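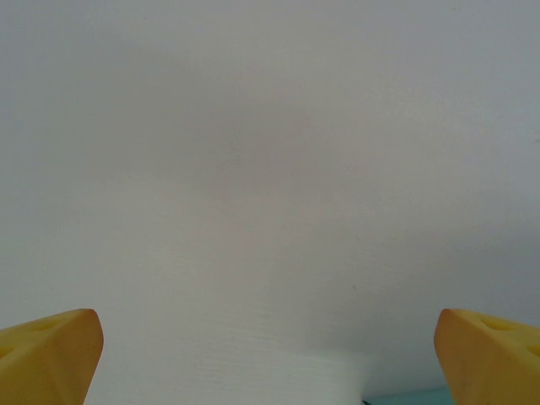
View from the gripper, fingers open.

So it's December, my kitchen is full of wrapping paper I haven't touched, and all I want to talk about is boxes. Specifically, the one task in our robotics club that I was sure would be done by Thanksgiving (ha).

Quick recap if you're new. I joined the evening club at Nimri this fall, mostly because Chaimae Gaber wouldn't stop talking about it at lunch. We all get put in little teams, and every team picks a job for the arms to learn. Some people went for cups. One team is doing socks, which I respect. Ours - me, Chaimae and Khalil Darwish - picked boxes, because we thought a box has flat sides and corners and how bad could it be?

Pretty bad! You drive the arms yourself, over and over, and each run gets saved so the model can learn from it later. We have 223 runs saved. Khalil keeps the list and he is strict. If you bump something or stop halfway to think, he marks it and you do it again.

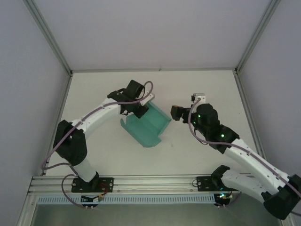 My first night I couldn't even get the two arms to agree on where the middle was. Your left hand does one thing, your right hand does another, and your brain wants both of them to do the same thing. Georges Saab, who runs the club, told me to quit looking at my hands. That helped more than anything else all evening. By 8 I had gotten through my turn without Khalil sighing once, and I drove home way too pleased with myself.

The other thing I've learned is that you have to mix up how you start. We spent our first couple of weeks putting everything down in the same neat spot, and the model got very good at that one spot and hopeless everywhere else. Georges let us find that out for ourselves, which was a little mean of him. 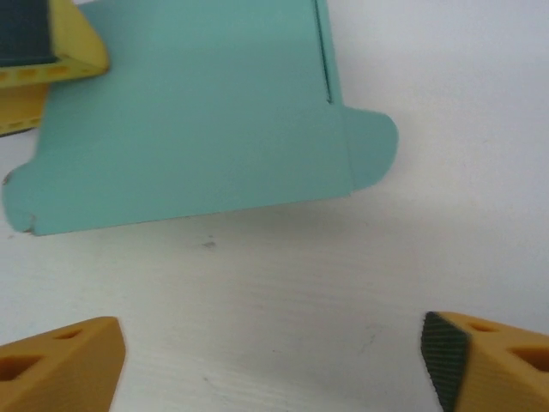 Khalil and I have been going back and forth about whether flat starts or upright starts are harder. He says upright, since things tip. I say flat, and I will die on this hill. When the cardboard is lying flat on the table like that, there's so little edge to get hold of, and you come in too low and scrape, or too high and close on nothing. The rounded flap on the side is what I always end up aiming for, and Chaimae says that's cheating. It's a flap! It sticks out! Why wouldn't I use it?

We settled it by doing 2 flat starts for every upright one until the end of the month, and then we'll train again and see who was right. If it's me, Khalil owes me a coffee from the good place by the Cirnville bus stop.

Oh, and a small confession about corners. I squeeze too hard. I know I do. Everyone has a bad habit and that's mine, so now Chaimae calls out "easy, easy" whenever I'm closing in, like she's calming down a horse. 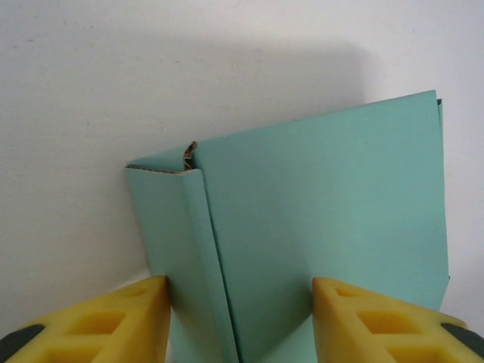 What's next

Demo night is in 2 weeks, and we're up against the team from Pevholm, who came last year too and were apparently very good. Ainhoa Cantero is making the schedule, and I've already begged her not to put us first. I'd like to watch at least one other team sweat before it's our turn.

Before then I want another couple of evenings on the arms, mostly flat starts, with me practicing my gentle hands. If anyone reading this has tips for lifting thin stuff off a table, leave them in the comments. I'll pass them on to Khalil and pretend they were mine.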